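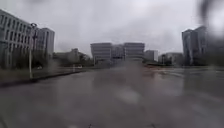
A reader in Cedora wrote in that wet roads are a driver problem, slow down and quit whining. Fine. Slow down, sure. I do. But a road this wide, with all that asphalt, practically tells people to go faster, rain or no rain. Then the water sits there shining and you can't tell where your lane is.

Narrow it. Plant more trees, real ones, on both sides. Forsberg took out a lane in March and teh sky did not fall. My drive got 3 minutes longer. Three! I can live with that, so can Cedora.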